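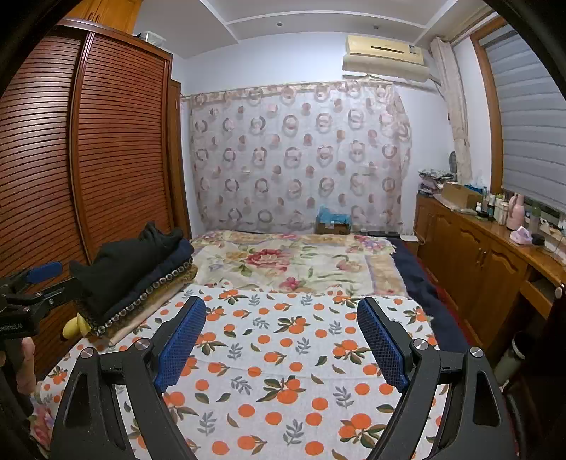

By Ha-neul Kong | Programme Office, Tritport Coaching | January 30, 2020

Ellero Distance Coaching: Frequently Asked Questions

What does the programme consist of?
Ellero is a 143-day course of one-to-one coaching by telephone, supported by a workbook and a shared planning sheet. It covers goal selection, weekly scheduling and review. Group calls are not part of the standard course.

Who are the coaches?
Calls are taken by Soo-ah Kwon, Tae-yang Wang or Wayne Lévesque. A coach is assigned once the intake form has been read. Requests for a particular coach are noted on the file but cannot be guaranteed.

How long is a call?
Forty minutes. The first call is an hour, as it includes the goal inventory. Calls that start late because of the client finish at the booked time.

What is the goal inventory?
It is a written list of everything the client currently intends to do, sorted by area (work, health, money, home, study). Items are marked active, parked or dropped. No more than four may be active at once. Parked items are looked at again at the halfway review.

Do I need to prepare anything?
Return the intake form at least two working days before the first call. Have a diary for the coming month to hand, on paper or on screen. The workbook is sent as a PDF and may be filled in either way.

What does it cost?
The full course is £1,748, payable in one sum. Clients paying in stages pay a deposit of £700 on booking and the balance before the halfway review. Workbook and planning sheet are included in both cases.

Can I move a call?
Yes, with 24 hours' notice, up to three times during the course. After that, a moved call counts as taken. Calls moved by the coach do not count towards the limit.

Can I pause the course?
One pause of up to four weeks is allowed. The end date shifts by the same length. Ask by email, giving the first and last day of the pause.

Is this therapy or careers advice?
Neither. Coaches do not diagnose, treat or recommend employers. If a matter falls outside the course, the coach will say so and the call will return to the planning sheet.

Who can see my planning sheet?
You, your coach and Ye-rin Sun, who handles complaints and quality checks. Sheets are deleted six months after the last call unless you ask for this to be done sooner.

When is the next intake?
Places are open now. The following intake is in September.

Related pages
Ellero intake form: notes for completion
Seok weekly review method
Sudley group workshops: dates and fees
Complaints and refunds
Contact the programme office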